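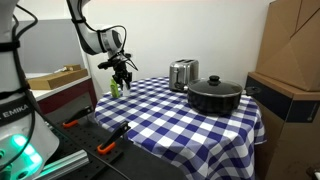 What grind setting should I use for coarse salt in a ceramic mill?

Start at the coarsest setting and go down one click at a time until it comes out the way you like it. Salt doesn't need to be fine for cooking, and coarser settings are easier on the mechanism.

ktownkershaw
Original poster

That was the question and the answer from the store's help page, and I'm posting it because it didn't solve my problem. I have an Erstead mill, the tall one with the knob on top. It has 8 clicks. On the coarsest click nothing comes out at all. On the next two I get a few grains and then it locks. From the middle down it works but I get powder.

The pepper mill from the same set is fine on every click. I'm using sea salt from the bulk bin at the co-op. Anybody else have this set?
Keith

minttu_t

What size are the salt pieces? Bulk bin sea salt varies a lot. If some of them are bigger than the opening above the burr, they sit across it and nothing gets past. Dump it out and look.

ktownkershaw

Some are the size of a pea. Most are smaller.

minttu_t

Then that's it. Put the salt in a zip bag, go over it with a rolling pin a few times, and refill.

peltonen_e

I don't agree that's it. If it was only the size, it would jam on the middle clicks too, because the salt has to get through the same opening at the top no matter what the knob says. The knob only changes the gap at the bottom. I think it's damp. Sea salt from a bin pulls water out of the air, cakes on the ceramic, and then you get exactly this, a few grains and a lock.

Where do you keep it, Keith?

ktownkershaw

On the shelf by the stove.

peltonen_e

Over the pots?

ktownkershaw

Next to them. My wife puts it over the pots and I put it back.

peltonen_e

Steam goes straight up into the bottom of the mill if you grind over a hot pot. Grind into your hand or a small dish and tip that in. Mine lived on the stove for a year and I had to chip it out with a toothpick.

SointuS

You can both be right. I'd clean it first and then worry about the size of the salt.

For the ceramic kind: empty it, unscrew the knob all the way, lift the top off. Brush out what you can with a dry toothbrush. Then run a spoonful of uncooked white rice through it on a middle click. Throw out the rice powder. No water unless the maker says the burr comes out, and if you do wash it, leave it apart until the next day before you put salt back.

mkeskinen

Please don't run rice through a ceramic burr. Rice is for steel. I cracked a Zorach doing that. The dealer wouldn't replace it because the leaflet said salt and pepper only.

SointuS

I've done it in my Cisteck twice a year since I bought it and there's nothing wrong with it. What kind of rice did you use? Parboiled is very hard.

mkeskinen

I don't remember, it was whatever was in the cupboard. My point is that the leaflet said not to. Coarse dry rock salt cleans it just as well and it's what the mill is made for.

SointuS

Fair enough on the leaflet. I'd still say plain short grain is softer than rock salt, but people should check what theirs says.

ktownkershaw

Mine doesn't say anything about rice. It says "wipe with a soft cloth" and then the same in four other languages. I'll use the rock salt.

grinder318

Why does everyone want a mill for salt in the first place? Salt doesn't lose flavor the way pepper does. Buy flaky salt, keep it in a dish with a lid, pinch it. I gave my salt mill away and use the pepper one every day.

minttu_t

Some of us have kids with their hands in everything. Also it came as a set.

grinder318

So put pepper in both. Black in one, white in the other.

mkeskinen

That works with ceramic as long as you haven't had salt in it first. You never get all the salt out.

peltonen_e

Back to Keith's mill. When you take the top off, look at whether the spindle moves from side to side. On the Erstead I had, there was a small spring under the burr, and if it's put back upside down the coarse clicks don't open up. That would also give you nothing on the first click.

ktownkershaw

OK, I took it apart. There is a spring. It's wider at one end and I had the wide end up. I did have it open in November when I dropped it, so that was probably me. There was also a hard ring of salt around the burr that came off with the toothbrush.

Turned the spring over, rolled out the salt like Minttu said, and filled it up to the line. It grinds on every click except the coarsest, where it still skips now and then.

peltonen_e

Skipping on the coarsest is normal on those. Leave it on the second.

minttu_t

Or roll the salt a little more – the big pieces hide at the bottom of the bag.

mkeskinen

Does anyone know if the knobs are sold separately? Mine has a stripped thread and the shop that carried them, Turunen, only has full sets now. A set is $78 and I need one knob. (No relation to Minttu as far as I know.)

minttu_t

No relation, sadly, or I'd have a discount. Measure the thread on the spindle. If it's 4 mm, a plain nut from the hardware store will hold the top on until you find one.

mkeskinen

It is 4. I'll try a nut, thank you.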